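Início > Cozinha > Galerias > Tábuas e facas

Tábuas e facas: a bancada de corte

Esta galeria junta o material de corte que passou pela bancada branca desde outubro. A série anterior era sobre panelas e chegou a 1416 visitas, e vários leitores pediram o mesmo para tábuas e facas. Os textos são curtos. Quem quiser medidas e preços encontra-os na ficha de cada artigo, quando a loja os publica.

A maior parte das tábuas de plástico que usamos em casa é branca e lisa. Duram pouco com bom aspeto, porque os riscos da lâmina ganham cor com a cenoura, a beterraba e o açafrão. As que têm desenho disfarçam melhor os primeiros meses de uso, e as crianças gostam delas. Para fruta chegam perfeitamente. Para carne e peixe, continuo a preferir uma tábua à parte, maior e mais pesada.

Na faca, o formato retangular serve para quase tudo o que se faz ao pequeno-almoço e ao almoço: fruta, legumes, ervas. A lâmina larga ajuda também a levar os pedaços da tábua para a taça. Uma faca destas para uma banana é exagero, mas corta rodelas direitas e sem esmagar, desde que o fio esteja em condições.

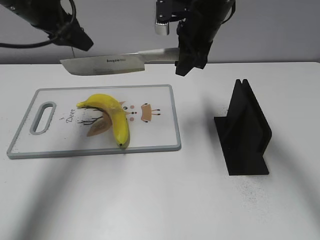 Banana na tábua do veado, com a faca de lâmina larga por cima. A tábua tem rebordo cinzento e pega oval numa das pontas; a palavra "Deer" está escrita junto à pega.

O rebordo levantado é útil com fruta que larga sumo, como a laranja ou o kiwi maduro. Com a banana faz pouca diferença. Em contrapartida, acumula restos no canto interior e convém passar uma escova pequena na lavagem. Seco sempre a tábua na vertical, encostada à parede, e só a guardo no dia seguinte.

Os cabos de metal escovado lavam-se depressa e não têm juntas onde a sujidade entre. Com as mãos molhadas escorregam mais do que os de madeira. Ponho um pano dobrado ao lado da tábua e limpo as mãos antes de pegar na faca. A máquina de lavar loiça fica para os pratos; facas, lavo à mão.

A próxima galeria é sobre taças e escorredores. Sai no domingo.

Categoria: Utensílios | Etiquetas: tábuas de corte, facas, fruta, bancada

Comentários (4)

Mahsa Soltani
Tenho uma tábua parecida, com um urso. O desenho aguentou bem, o rebordo é que ficou amarelado. Alguém sabe tirar isso?

Mounir Ouali
Bicarbonato e limão, deixar uma hora e esfregar. Na minha resultou à segunda vez.

Aled Gape
Para banana uso uma faca de mesa e chega. Mas gostei da tábua.

Omid Salehi
Falta falar de afiar. Com lâminas largas, costumam usar pedra ou fuzil? Comprei uma pedra há 2 meses e ainda não lhe apanhei o jeito.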